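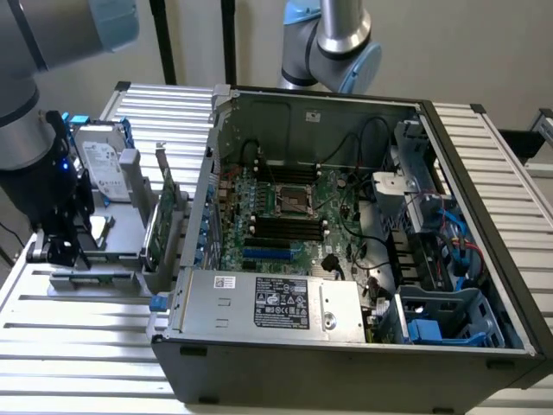

Robot Assembly Lab: Handout 3
Putting a desktop computer back together with two arms

Print this page | E-mail this page
Reading time: 7 minutes

Course leader: Sandrine Renaud
Lab supervisor: Baptiste Mallet
Revised 9 Jul 2021

1. What this session covers

In Handout 2 you taught the arms a set of fixed poses and moved plain blocks between them. In this session the blocks are replaced with computer parts. The parts start in the gray fixture on the left of the table and end in the tower. You will work on three of them: the processor, an expansion card and the hard drive.

The task looks like pick and place, and the first half of it is. The second half is insertion, where the part touches something before it is where you want it. Most of the lost marks last December were lost in the second half.

Groups are the same as for Handout 2. If your partner has dropped the course, see Baptiste Mallet before the session and he will put you in another group.

2. Before you come in

Read the chapter on contact and compliance in the course notes. You can skip the derivation at the end.

Bring your pose file from last time. Your old poses for the blocks will not fit the new fixture, but the frame names are the same and you can reuse the structure. Change the tool offset first. Two groups forgot this last term and spent their whole slot looking for a fault in the camera.

Write down, on paper, the order in which you plan to install the parts. Hand this in at the door. You may change the order later, but your report must say why.

3. The workspace

The tower lies on its side with the side panel off, so the board faces up. All insertions onto the board are therefore close to vertical. The drive goes into a bay on the right of the case, and that motion is different. Plan it separately.

Treat the fixture as the fixed reference. It is registered to the table and the case is registered to the fixture. If you bump the case, do not push it back by hand and carry on. Stop the program and run the registration routine again.

Keep approach poses well above the top edge of the case. Cables loop over the upper part of the board and they do not sit in exactly the same place from one run to the next. A path that cleared them in the morning may catch them in the afternoon. Do not tape or tie the cables yourself.

The second arm works from behind the case. In this session it should be parked while the first arm is moving unless your program uses the shared lock from the Floter library. Read the lock example before you try it. Calling the lock from inside a motion callback will hang both arms.

4. Picking the card

The expansion card is the easiest part to pick and the hardest one to place. It is thin and the grip has to stay off the gold contacts. Close slowly and use the low force setting.

After the pick, lift straight up until the card is clear of the fixture. Only then turn it. Students tend to combine the lift and the turn to save time, and the lower edge then drags against the holder.
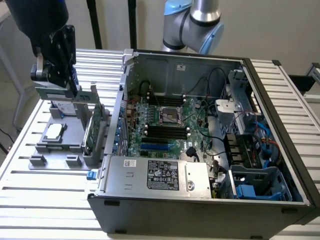 Fig. 1. Expansion card held above the fixture. The processor is in its recess below.

Check the grip before you travel. The simplest check is to compare the finger opening with the value you recorded for a good pick. If the fingers are more closed than that, the card is probably held at a corner. Put it back and pick again.

At the slot, stop above the board and come down under force control. Expect three stages in the force plot:

- free motion, with the reading close to flat
- first contact, a small step as the edge meets the slot
- seating, a steeper rise

If the step comes too early, the card is on the lip of the slot or on the case. Back off along the same line you came in on. Do not search sideways while the card is loaded.

5. Placing the processor

The socket must be open and empty before you start. Check it by eye, then confirm it in the program prompt. The prompt is there on purpose, so please do not comment it out.

No downward force is needed. The processor should be set down level and released just above its final height. Look at the corner mark and make sure your pose has the right rotation. A processor turned the wrong way will still sit on top of the socket and the camera check will often pass it.

Closing the lever is not part of this handout. Leave it open and call the supervisor.

6. Picking the hard drive

The drive is the heaviest of the three parts. It stands upright in its slot in the fixture, next to the card, and there is not much room between the two. Approach from directly overhead. An approach at an angle will bring the fingers into the card.

Grip at the marked height. If you take the drive too low, the fingers meet the fixture wall before they meet the drive, and the force limit trips.
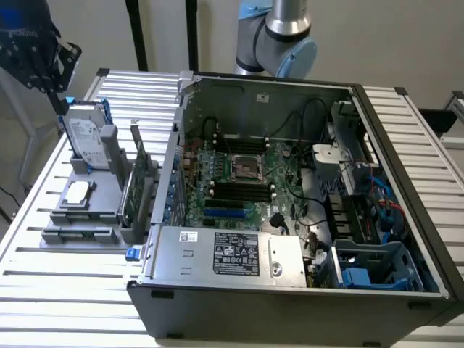

Wait for the fingers to settle before you lift. The gripper reports "closed" when the motor stops, which can be slightly before the grip is firm. A pause of half a second is enough in most programs. Longer pauses do no harm, but they count toward your run time.

Use the slower speed profile for the whole carry. With the drive in hand the wrist load is high enough that the default profile will overshoot when it stops. Florian Moulin's notes from the Pomare project have plots of this if you want to see how large the effect is.

7. What to record

Log every attempt, including the ones you stop early. For each attempt write:

Part
Start pose and end pose used
Result (placed, dropped, stopped, missed)
Highest force on insertion
Remarks

You need 16 logged attempts per group. A log with only successes in it will be sent back.

8. Report and marking

The report is limited to 3,000 words, not counting the log. Include one force plot for a good insertion and one for a bad insertion, on the same scale. Explain the difference between them in your own words.

Reports are due 7 days after your session. Late reports go to Sandrine Renaud and not to the lab.

Related items

Handout 2: Poses, frames and tool offsets
Handout 4: Sharing a workspace between two arms
Using the Floter library: locks and callbacks
Lab access and emergency stop rules
Thierry Courtois: slides on force control
Elsie Ruddock: student project report, Starkemden cable routing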